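Visit to the Open Day of the Birnodach Student Robotics Program

Last Monday I had the chance to visit the open day at Birnodach, the technical college where my nephew wants to apply next year. I teach mathematics in a secondary school and I am not an engineer, so please forgive me if I use some words in the wrong way. I wrote notes during the whole visit and I put them in order in the evening.

The doors opened at 9 in the morning. At the reception each visitor received a paper badge and a small map, and we were divided in groups of 20. My group was mostly parents, with some pupils who walked in front and did not want to be seen with us. A second-year student led us. She spoke quickly but very clearly, and she waited for everybody at each staircase.

First we went to the classroom where the beginners have their lessons. In the first semester they do not touch any big machine. They learn to write small programs, to read a wiring plan and to calculate the angles of a joint. On the wall there was a poster with the trigonometry for an arm with two segments. I was happy to see this, for my own pupils ask me every year what the cosine is good for. I asked if I may copy the poster, and the teacher gave me a printed one from the cupboard.

The second stop was the club room. The club is called Clostik and it is open to students from all departments, also from design and from nursing. They meet two evenings in the week. Each year they choose one task from real work and try to do it with a robot. Last year it was sorting returned library books. This year it is the handling of car parts, and the project has the name Nepia.

For Nepia the students have a hall on the ground floor, and this was for me the most interesting part of the day. The parts wait on a cart, and the robot must find the correct one, put its hand on it, take it and bring it to the next station. It sounds simple. The student who explained it to us said that the flat parts are the most difficult, because the fingers have no good place to go under. A license plate bracket is such a part. It is thin, it has many openings, and the hand can easily push it away over the shelf when the fingers arrive at a wrong angle.
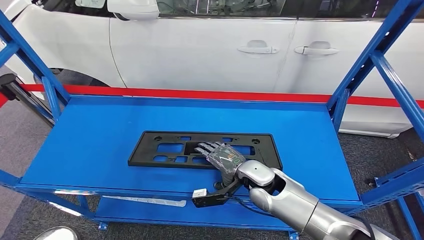

Project Nepia: the robotic hand on the license plate bracket, with the car behind the cart.

The hand wears a gray glove with a texture, and one father asked if this is for protection or for grip. The answer was that it is for both, but the team argues about it. With the glove the parts slide less, but the glove must be changed often, and it costs a part of the club's budget. I liked that the students told us this openly. They also showed us the notebook where they write down every trial. There were 2,192 trials in it on the morning of our visit, each one with a short remark. Many of the remarks say only "slipped" or "again". One page had a coffee stain with an arrow and the word "sorry".

The goal for the end of the school year is 100 good trials one after another with the same part. Their best series until now is 7. When a boy in our group laughed at this number, our guide answered him that in October the best series was zero. After that he asked her three questions, and I think he will apply also.

From the hall we went to a smaller room where a team prepares for the Cokia competition in spring. In this competition the robots of all teams must do the same course, and the teams learn the order of the stations only in the morning of the same day. They could not show us their machine in motion, as the battery was charging. Instead they explained how they divide the work: two students for the program, two for the mechanics, and one who only tests and is allowed to say no to everybody. My nephew would like this last position very much.

Lunch was in the canteen (soup, bread and a very good plum cake). In the afternoon there was a talk about the entrance conditions. For the program they look at the marks in mathematics and physics, but a small own project can help too, even if it does not work completely. The applicants must describe what they tried and what went wrong. The form is on the website of the college and the last day for sending it is at the end of March.

Some practical remarks for those who want to go to the next open day. The parking place behind the main building was full very early, so it is better to take the bus, which stops in front of the gate. The halls are not heated much, and a warm jacket is useful. Ask for the morning tour, if it is possible, for in the afternoon the students of Clostik have lessons and the hall is closed for visitors.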